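# The Nineteenth Screw

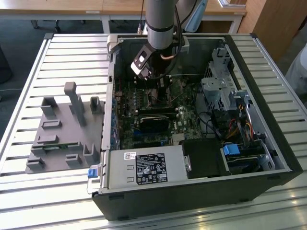

Ute Eichhorn has heard the pitch many times: give a robot enough examples of a person taking a computer apart, and it will learn to do the job alone. Her group at Walard has now put a number on how many examples "enough" might be. They recorded 1,832 guided runs on old desktop towers, trained a control model called Muli on them, and set it loose on machines it had never met.

The headline result is good. On memory modules, Muli succeeded in 19 tries out of 20. A press note from Turico, which paid for part of the work, calls this "near-human teardown."

I would call it pulling out memory. A desktop tower is a mess of cables, latches and drive bays, and the paper's second table is much less cheerful. When a power cable lay across the part to be removed, the success rate fell by half. The authors put this in a footnote, and the press note leaves it out.

Eichhorn doesn't dodge the point when I raise it. "Cables are the whole problem," she says. "A rigid part stays where you left it. A cable has opinions."

Her method, Gravunex, tries to get around this by having the arm stop after every contact and guess again where things are. It's a sensible idea, and slow. A memory module takes Muli 2 minutes. A technician with a bad back and a cup of coffee does it in seconds, and can tell by feel when a clip has let go.

Then there is the matter of the test machines. All 20 came from the same office clear-out, in November, and shared one case layout. The paper says the model "generalizes to unseen units." Unseen, yes — but close cousins of what it trained on. Recyclers get whatever arrives on the truck, bent, dusty and missing screws.

The group plans a second round with mixed brands and damaged cases, and Eichhorn expects the numbers to drop. She wants to publish them anyway. I'll read that paper before I believe the press note.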